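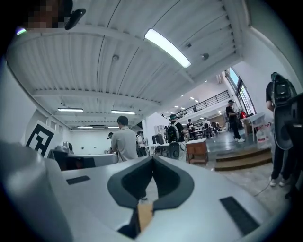
OK, thread time. I spent most of April rewriting our house rules for handheld gripper work and I have never been this excited about a four-page document. Sharing the good bits! 1/

Background for new folks: we record people doing everyday tasks with handheld grippers, and those recordings teach the arms. Lots of people in one big hall, all moving. Our old rules were written for one arm inside a fence. They did not fit at all. 2/

Rule one is my favorite. Check the pads and the rubber edge on the jaws before every session. Run a thumb along both sides. If anything lifts or feels slick, swap it and write it in the log. Takes less time than tying a shoe. 3/

Rule two: wall markers are equipment. You don't move one, lean on one, or tape a lunch sign over one (we've had the lunch sign). If a marker shifts even a little, everything after that gets flagged until someone re-measures it. 4/

We went back through 1193 old recordings with this in mind and pulled 138 for a second look. Most were fine! But now we know which ones, and that feels great. 5/

Rule three, cables. Floor cables get covered or routed along the wall, and you walk your path once before you put a backpack on. Your balance is different with one on and your eyes are on your hands. Shireen Van der Merwe pushed hard for this and she was so right. 6/

Rule four: an arm on a bench counts as live unless its tag says otherwise. Doesn't matter if it hasn't moved all morning. Hands and grippers stay out of its reach, and the person at the bench is the one who says when you can come in. 7/

Rule five is faces. Anybody who could wander into a recording gets told before it starts, and faces get blurred before a file leaves the building. We do a spot check of 115 files per batch, by eye. Yes it's slow. I kind of love doing it with coffee at 7 am. 8/

Things we dropped: the colored vests, the two-signature form, and a rule about "appropriate footwear" that no two people read the same way. It now says closed toes, flat soles. Done. 9/

Our friends over at Zwane read the draft and asked why there's no limit on session length. Great question, we'd just missed it! Now it's 25 minutes and then you put the gripper down. Wrists get tired before you notice. 10/

If you're writing your own, try it out loud with someone on their first day. Every sentence they asked me to repeat got rewritten. I lost some 4000 words that way and I don't miss any of them. 11/

Still stuck on one: what do you do about visitors who stop to watch? We've tried tape on the floor and people stand on the tape. If your lab has something that works please tell me, I will put it in version two with your name on it. 12/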